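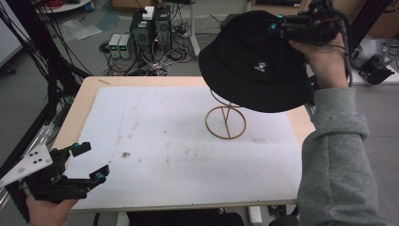
Washing a black bucket hat without losing the shape or the colour

Home > Clothes and laundry > Hats, gloves and scarves
3,043 views

Ebenezer Essien
Posted in January

I have two black bucket hats, both cotton, and I wear one or the other most days from autumn through to spring. The older one has gone a sort of brown-grey along the edge of the brim and round the top seam, and the band inside has a pale tide mark from sweat. The newer one is still properly black and I would like to keep it that way.

The label in the older one has worn blank. The newer one says hand wash only, do not tumble dry, do not iron the embroidery. It has a small white embroidered badge on the front and I am worried about that picking up dye and going grey.

What I have done so far with the old one is put it in the machine at 40 with jeans, twice. The first time it came out all right. The second time the brim came out with a wave in it, and I could not get it flat again by pulling it about while it was damp. I dried it over the top of a door, which probably did not help.

So what I want to know is:

How should I wash the newer one, and how often?
Can the wave in the old brim be taken out?
Is there any point in dyeing the old one, or should I let it go?
What do people dry theirs on? I have seen wire stands, plastic domes and people using a mixing bowl.

I live in a flat with no garden so everything dries indoors. I have a Nornen airer, the folding kind with the flat shelf on top, and a radiator under the bathroom window.

Thanks for any help.

marlpit_jean
505 posts

I used to do alterations and repairs and had a lot of hats through my hands, mostly other people's mistakes. I will take your points in order.

Washing the newer one. Do what the label says. Use a washing-up bowl or a clean sink with enough cool water to cover the hat, and a small amount of liquid detergent meant for dark clothes. I use Naltum Dark but any of them will do. Mix the detergent into the water before the hat goes in, so that you don't get a patch of neat liquid sitting on the cloth. Push the hat under, squeeze the water through it a few times and leave it for 12 minutes. Longer than that and you are only giving the dye time to come out.

The inside band gets most of the dirt. Go round it with a soft toothbrush and a bit more of the same water. If there is a tide mark, rub in a small drop of washing-up liquid with your thumb, leave it while you do the rest, then brush it and rinse. Don't brush the outside unless there is mud on it, as black cotton shows rubbing very easily and you will end up with a dull patch.

Rinse in cool water until it runs clear. It may never run completely clear with a black hat in its first few washes, so stop when it is faint.

Don't wring it. Lay it on a towel, put a second towel inside the crown, and press. Change the towel if it gets very wet. Use old towels because the dye can mark them.

The white badge. Grey embroidery nearly always comes from the hat being left wet and folded over on itself, with black cloth lying against white thread. Keep the front facing out and get it drying as soon as it is rinsed. Polyester thread, which a lot of badges are sewn in, doesn't take up cotton dye very well in any case. If it does go a bit grey, a cotton bud with a little detergent will usually lift it on the same day. By the next week it is much harder.

How often. When the band looks or smells like it needs it. For daily wear in winter I would say once a month. Between times, wipe the band with a damp cloth and let it air overnight before it goes back on a hook.

The wave. Most bucket brims have a stiffener between the two layers of cloth, and the rows of stitching hold it in place. Hot washing can shrink the cloth and the stiffener by different amounts. If it is only creased, you can get it out. If it has shrunk, you can improve it but it won't go back to how it was.

To try it:

Dampen the brim all over with a spray bottle.
Lay a folded towel on the ironing board and turn the hat so a section of brim lies flat on it with the crown hanging off the edge.
Put a thin cotton cloth over the brim.
Set the iron to medium with steam and press down for a few seconds, then lift. Don't slide it.
Move round a section at a time, and stay off any embroidery.
Leave it flat on the board until it has gone completely cold.

It took me two goes on the last one I did. Some ripple was left at the back but it did not show when worn.

Drying. The crown needs something inside it and the brim needs to hang free, or else be supported evenly all the way round. A door does neither. Wire stands are fine for a hat that is nearly dry and good for keeping one on afterwards, but a heavy wet hat can take a mark from thin wire, so put a flannel over the top of the stand first. Check that the wire is coated as well, because bare metal can rust and you don't want that on the inside of the crown. A mixing bowl upside down works if it is close to the size of your head. I use a rolled towel inside the crown and sit the whole thing on the airer. Your flat shelf would be ideal for this.

Keep it off the radiator. Drying it quickly on one side pulls the brim out of line.

gregfromthehill

just put it in a pillowcase and stick it in the machine on cold. Mine is an Asport one and has been in 20 or 30 times and it's fine. The brim goes a bit floppy but I like it floppy. No idea about the dye, never bothered.

marlpit_jean

Floppy is a matter of taste, I agree. I wouldn't do it with one marked hand wash. If anyone does, turn the spin right down and don't put jeans in with it. The rivets and zips rub against the brim edge, and that is very likely where the brown-grey line on the older hat came from.

T. Wickes
Posted the following evening

I can add something on the dyeing, as I have done three of these.

Check what the older hat is made of before you spend any money. If it is all cotton it will take a hand dye or a machine dye well. If it is a cotton and polyester mix it will come up darker but not full black. With the label worn away, look at the fraying edge if there is one, or dye something small from the same packet first.

The stitching will probably be polyester and will stay the colour it is now. On a black hat with black thread that hardly matters. Any white embroidery should stay mostly white, but mostly is the word, so don't do it if you care about the badge.

Wash the hat first and get the sweat mark out of the band. Dye does not cover grease, and you will get a paler ring exactly where you don't want one. This is the step I missed on my first.

I weigh the hat dry and follow the packet for the weight. A hat is light, so one packet is more than enough. Use a bowl big enough for it to move about in. Mine holds 3,000 ml and that is on the small side. Keep it moving for the whole time on the packet, and rinse for longer than you think you need to. I then wash it by itself twice more before wearing it, and I don't wear it in the rain with a pale coat for the first few weeks.

Expect the worn edge to stay slightly different. The fibres there are roughed up and they catch the light in another way. A dark fabric pen along the very edge covers it fairly well and wants doing again after each wash.

My dye came from Boateng, the haberdashery, which sells it singly. The supermarket near me only had it in twin packs.

Ebenezer Essien

Thank you all. I did the newer one by hand this afternoon and the water went very dark, but the hat looks the same and the badge is still white. It is on the airer with a towel in it.

I have ordered one packet of dye for the old one and will press the brim after that. If the badge on that one goes grey I can live with it.

marlpit_jean

Press it before you dye as well, if you have time. Deep creases can take the dye unevenly. And put the toothbrush somewhere that it won't get used by mistake.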